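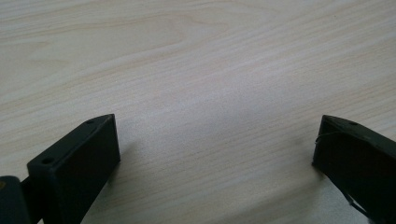

*The gripper over the bench at Dawber's open day in Hustby.*

Dawber opened its Hustby workshop to the public for an afternoon in May 2026, and almost 25 people came to see its hand-held gripper and hear how the firm teaches robots to pick things up.

Philomena Gallagher, who runs the workshop, gave two talks of 14 minutes each. She said the tool is held by a person, who does a job such as folding a cloth or stacking cups while a camera on it records every movement. The recordings are then used to train a robot arm called Norkel. The team has made 1189 of them so far, most in April.
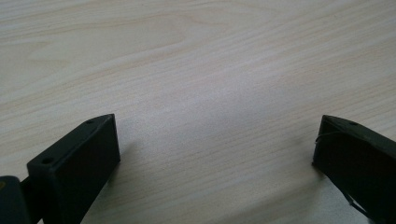
Drornatside News | Issue 6 | Page 14

Visitors asked about the two black fingers, and whether they could pick up an egg. Mrs Gallagher said they could if the person holding the tool was patient. Others wanted to know what the work would mean for jobs at the packing sheds. She said Norkel was still slow and no local firm had ordered one.

Myfanwy James came over from Drornatside with her two sons. "I thought it would be all computers," she said. "It's mostly people doing the same job again and again."

A second open day is planned for the autumn. Entry will be free, and school groups should write to the workshop first.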